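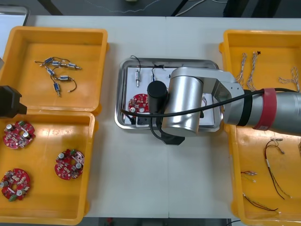

3.2 Layout and upkeep of the sorting cell

The cell at Toscombe consists of two robot arms placed on opposite sides of a white worktable. Figure 2 shows the table with the right-hand arm over the central tray. Parts are kept in four orange-yellow plastic bins, two on each side of the tray, and each bin is given over to one kind of part. Solenoids are held at the upper left and red circular circuit boards at the lower left. The two bins on the right hold wire harnesses and loose leads. The stainless steel tray is lined with a white sheet, which is replaced at the start of each shift and whenever it no longer lies flat.

The positions of the bins are fixed in the control program. A bin that has been moved must be returned to its mark before the arms are enabled, and the operator confirms this on the panel. During the period reported in this paper the cell completed 2429 picks, of which 52 ended in a stop that required a person to attend. Most of these stops were traced to parts with wires attached. Solenoids in particular tend to catch on one another when they are put into the bin together, and an arm that lifts one may bring up a second. The instructions prepared by Heydari and Dehghan therefore ask that the leads be separated by hand when a bin is refilled. No change was made to the gripping force.

3.3 Care of the external cable

The cable serving the tool of the right-hand arm is carried outside the arm. It leaves the tool area in a loop and runs back along the upper surface of the arm (Figure 2). The length of this loop was found to matter more than had been expected. If it is too short, the cable is pulled when the wrist turns. If it is too long, it may rest on parts in the tray and shift them. The loop is now set with the arm in its lowest working position and checked again after the wrist has been turned through its full range.

Inspection takes place every 1000 picks. The arms are switched off and locked, the cable is wiped down, and its outer cover is examined for wear along the whole exposed length. Any cable with a visible cut is replaced. The wrist joint is then moved by hand to check for play, and the bracket screws are tightened. One inspection takes 75 minutes, including the test run that follows it. Records are signed by the operator and kept with the cell.

Figure 2. The worktable during operation, with the lined tray at the centre and the parts bins on either side.

Related items
Tabrizi and Kiani: Planned inspection of paired arms at the Nusville site
Shahbazi: Handling of parts with loose wires
Heydari and Dehghan: Refilling instructions for small-part bins
Kiani: Cable wear in table-mounted arms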